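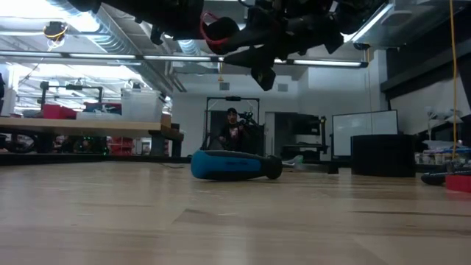 Trorkdale hall floor is back, and people keep leaving things on it

The main room at the Grewal Hall in Trorkdale has its wooden floor back. After 4 weeks under dust sheets, the pale boards were sanded and sealed at a cost of $2,794, paid for mostly by a bake sale that went on longer than anyone's appetite for lemon bars.

The result is glossy enough to show the ceiling lights, which has pleased the Stustia dance group and alarmed everybody who owns boots.

It took less than a day for the floor to resume its other career as a storage unit. Blue and black things that might be handles, crumpled white scraps, stray black cables and small red objects of no obvious purpose have all been found lying on the new finish. The hall's lost property shelf, built to hold a few umbrellas, is full.

Under the new house rules, anything left on the boards at closing goes into a bin by the side door, where it stays for 60 days. After that it travels to the thrift store in Brulville, which has asked, politely, for fewer single gloves.

Hall users are also reminded that metal stands need felt pads under their feet. Pads are available at the front desk, and the hall has ordered 497 of them, the supplier having been unable to explain the number.

The hall is open for regular bookings again from April 6, 2019. Street shoes are allowed as far as the coat hooks.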